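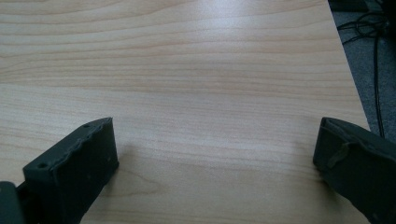
My aunt Saskia Pomare has lived in Turndale for 35 years and has eaten supper at nine thirty for every one of them. Not dinner, mind you. Dinner is at six. Supper is the other thing, the one with toast and cold potatoes and whatever cheese is going, and until I moved in with her last November I thought it had died out with hot water bottles.

I was wrong! Half her street does it. Keith Kingi across the road has crackers with sardines, standing up, with the radio on. Tayla Pearce, two doors along, makes a pot of rice pudding early in the week and works her way down it one bowl a night (she says the skin is best on the second day, and I've come around to that). When I started asking people about it they got a bit shy at first, as if I'd caught them at something, and then I couldn't get them to stop talking.

So I made it my winter project. I talked to 48 people, mostly in Turndale and over the hill in Pirihi, and asked them all what they eat after dinner and before bed. Toast won by a mile. Cereal came second, and I was surprised how many grown adults keep a box of the sugary kind that the kids aren't allowed to touch. Nafula Makokha fries a single egg and eats it on a flour tortilla with so much hot sauce that I had to go and stand by the window. She used to work nights at the hospital in Lakholm and her stomach never went back to regular hours.

I'm a doctor's daughter, so I know what some of you are muttering. Eating late, bad sleep, heartburn and so on. Fine. I did have a rough night after trying Fletcher McAlister's pickled onion sandwich, and I won't be having it again, though he's 81 and sleeps like a log.

What I've grown fond of is the talk. At dinner my aunt and I go over the day, the bills, the gutter that needs fixing. At supper she tells me things. I heard about the summer she nearly married a man from Ustasum over a plate of cold roast carrots, and I'd known her my whole life without hearing a word of it. His name is still off limits. I'm working on it.

If you want to try it, start small. Rye toast, real butter, a slice of sharp cheddar and a little of that dark plum jam, the runny sort. Milky tea if you like it. Turn off the big light and leave your phone in the other room. And make enough for two, even if the other person swears they're not hungry, because my aunt says that every night and then she eats half of mine.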